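Moving the allotment rainfall log off paper

July 2, 2024

The rain gauge on plot 58 is a plain copper cylinder with a glass measure inside, and it has been read at nine every morning for longer than I have had a plot. Hatsue Takeda kept the record before me. When she moved to the coast she handed over four hardback notebooks and a short sheet of rules in pencil, the first of which was to write down what the glass says and do any thinking afterwards.

I have spent most of the spare evenings between February and now typing the notebooks into a single file. There are 2758 daily readings. What follows is mostly for my own reference, and for anyone with a similar pile.

Format

One line per day: date, depth in millimetres, a code, a remark. Plain text, separated by commas, with the remark always last so that stray commas in it do no harm. I tried a spreadsheet first and gave it up after it changed a batch of dates without asking.

The codes are R for rain, S for melted snow, T for a trace and M for missing. A trace is stored as 0.0 with the code T. A missing day has an empty depth. The two must never be merged, as a blank treated as zero will drag the monthly total down and there is no way of spotting it later.

Typing

I typed each notebook twice, a week apart, into separate files and compared them line by line. The first notebook gave 31 differences, the last gave six. Most were swapped digits. A few were places where the pencil could be read as a 1 or a 7, and those now carry a question mark in the remark field.

Typing in blocks of one month worked better than typing by the page. A month has a total at the foot in Hatsue's hand, so each block could be checked before starting the next. A full number pad would have been quicker, I think, but the digits along the top row are fine once the hand has learnt them.

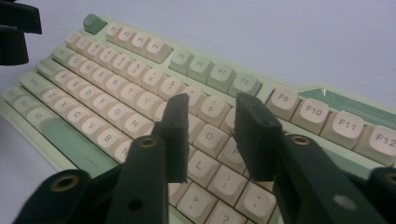

Accumulated readings

The awkward part. When a reader is away, the gauge goes on filling, and the next reading covers several days. The notebooks show these with a bracket down the margin. I enter M for the days inside the bracket and put the whole depth on the last day, with the remark "acc" and the number of days. Monthly totals are then right unless the bracket crosses the end of a month, in which case I leave the depth where it was read and flag both months.

I have not tried to spread the depth over the days using another station. The nearest one is on the far side of the ridge and catches a good deal more than we do – in some winters nearly half as much again.

Checks

The script that reads the file does very little. It confirms that every date follows the one before, that no depth is negative, and that anything over 40 mm has a remark. It also works out monthly totals and prints any that disagree with the notebook by more than 0.2 mm. There were nine of those. Seven were sums added up wrongly in the notebook and two were mine.
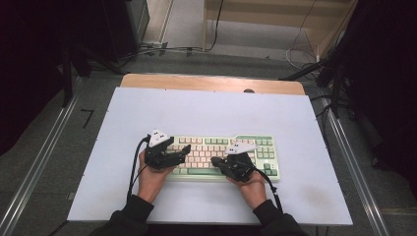 The keyboard with the green spacebar.

Still to do

The gauge was shifted a few paces when the hedge was cut back, and the notebooks give no date for it. I have written to Hatsue to ask. Until she replies, the early and late halves of the record should not be compared too closely.

The file is 1570 lines short of what it would be with the fifth notebook, which is thought to be in the shed belonging to the old plot secretary. If it turns up I will type it the same way.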